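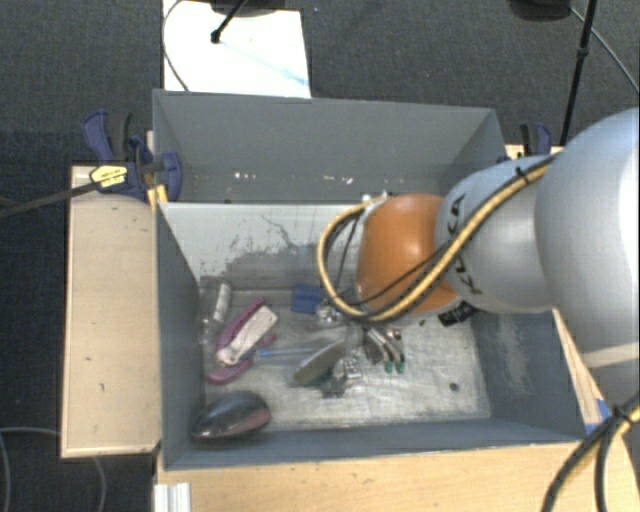

Teaching by hand: questions we keep getting

Do I need to know how to program?

No. You need to know how to pick things up, which most visitors to the Tristport lab have been doing for years. You hold the handle, you move, the arm moves too. The first 10 minutes are humbling.

What's the difference between hand guiding and remote control?

In hand guiding you stand next to the arm and push it where you want it. In remote control you sit at the Zoteck desk and steer with a hand controller. Hand guiding is easier to learn and harder on the shoulders. Remote control spares the shoulders and ruins your sense of depth.

How many times do I have to show it the same thing?

More than you'd like. Our bin-to-bin task uses 600 demonstrations. A full set for a new task is 1,000, split among whoever signed up and didn't read this page first. One session is 32 picks.

What if I drop something?

Leave it where it lands if it's still in a bin, and go on. If it's on the floor, press pause, wait for the green light, and only then go get it. Please don't race the arm. It isn't racing you, and you'd still lose.

Should I throw out my bad tries?

Mark them, keep them. Press the left pedal at the end of a failed pick and it gets saved as a failure. We had a very tidy operator at Wedmont who deleted every miss, and the arm trained on those 339 picks had no idea what to do when it came up with nothing in its grip. It carried the nothing over to the other bin and set it down gently.

Why such an odd mix of objects?

Matching blocks are easy. Clear packaging, shiny hardware and flat things lying against a wall are not, and those are what people own.

Can I move the bins a little to make it easier?

No. They're clamped for a reason, and the reason is the last person who asked.

Does it copy my bad habits?

Faithfully. If you hover before every grab, so will it.

Can I come back for a second session?

Yes, after a break of at least an hour. August is full.

Related
Pedal and handle settings for left-handed operators
Notes from the Ait Brahim grasping workshop
Zoteck desk: how to book
Wedmont parking and entry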